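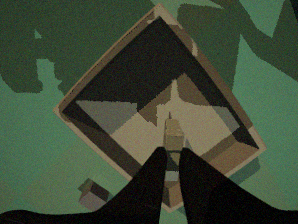 Simulated gripper camera view, block-in-box task.

Progress report to Edwards
Teaching by remote control: work package 2
Prepared by Nest Gronow, Drallton
27/01/2023

Summary

We now have enough demonstrations to train on and have trained the first two versions of the block task. Collection ran a little over what we planned and checking took longer than we allowed for. The hand-guided part of the work has started late. Spending is within the budget for this period and we are not asking for any change to the total.

What we set out to do

The aim of this package is to compare two ways of showing a robot arm a simple job. In the first, a person drives the arm from a desk with a hand controller, looking only at what the gripper camera sees. In the second, a person takes hold of the arm and moves it through the job directly. The job is the same in both cases: reach into an open-topped box, close the two fingers on a small block, lift it clear and put it down outside.

We agreed with you in July that the remote control work would be done in simulation first.

Demonstrations collected

Operators recorded 3,679 runs using the Jeto controller. After checking, 3,598 were kept. The other 81 were dropped, mostly where the block was knocked into a corner and the operator gave up, or where the recording stopped before the lift was finished. Gwawr Pugh did the checking and has written up the rules she used, so that a second person can apply them to the hand-guided runs.

Three operators took part. One had never used the controller before. Her early runs were slow but nearly all usable, and we have kept them in. We would like a few more beginners in the next round, as the two experienced operators have very similar habits and tend to come in at the same angle every time.

The camera view

The operators see the box from above, with the fingers coming in from the bottom of the picture. The rendering is grainy and the shadows are heavy. We left it that way on purpose. A clean, evenly lit view made the task too easy, and the first version trained on it went wrong as soon as the light was moved. With strong shadows in the box, the block is harder to tell from the floor around it, and people slow down for the last part of the reach. That slow part is useful to us and had been missing from the earlier recordings.

The main complaint from operators was that the fingers hide a good deal of the near side of the box. Several runs were lost when a finger caught the rim and the operator could not see it happen. We tried adding a second view from the side. It helped the operators, but the trained system will only have the gripper camera to go on, and we did not want people relying on something it will not have. The side view has been taken out again.

Training results

The first version learned the reach well and the grasp badly. It would stop with the fingers on either side of the block and wait. We traced this to the recordings, where operators often paused at that point to judge the gap. Trimming the longest pauses cured most of it in the second version. The second version still has trouble when the block lies close to a wall of the box, and we have fewer demonstrations of that than we should. Gwawr is preparing a set of starting positions weighted towards the walls and corners.

Hand-guided work

The Trokitz arm arrived later than promised and is now bolted down and working. It is stiffer to move by hand than we expected, and at low speed it jerks. The supplier has sent new settings, which we have loaded but not yet tested properly. No hand-guided runs have been recorded in this period.

Problems and risks

Checking each run by eye is too slow to keep up if we collect at the same rate again. We are writing a small program to flag runs with no lift or with a long stop, leaving only those to be watched in full.

If the new settings do not fix the jerking we will have to shorten the hand-guided sessions, which would leave us with fewer runs to compare. We will tell you as soon as we know.

Next period

Collect the wall and corner demonstrations and train the third version.
Finish setting up the Trokitz arm and record the first hand-guided runs.
Bring in new operators and brief them using Gwawr's checking notes.
Send you the comparison plan for comment before the main recording starts.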